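Okay, science reading dump from this week, because my tabs are out of control.

First up: sleep and smell. The Jemura sleep lab had people learn word pairs with a rose scent in the room, then piped the same scent in overnight. Recall went up the next morning. I want this for my grocery list!

They tested 500 adults, which is way more than I'm used to seeing in a sleep study -- most of the ones I read have enough people to fill a minivan.

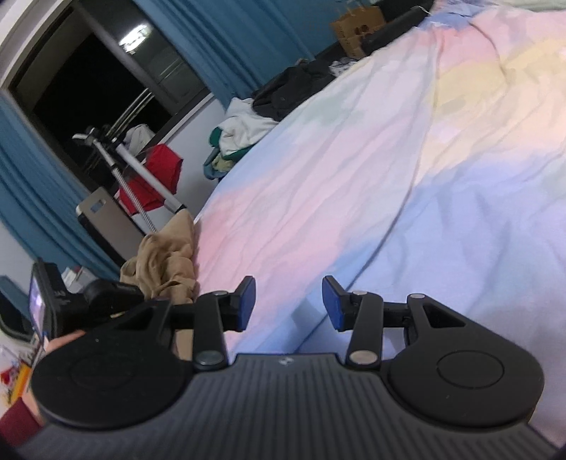 The catch is that the boost was gone after 4 days. So maybe don't throw out your flash cards yet.

Next tab: mud! A team at Lake Istimley pulled up a sediment core going back 4,000 years and found pollen from trees that don't grow anywhere near there now.

I read the whole paper on my lunch break and got soup on it. Worth it -- the pollen photos are gorgeous.

Still have the Naidu beetle paper to get through. Will post that one tonight if I stay awake.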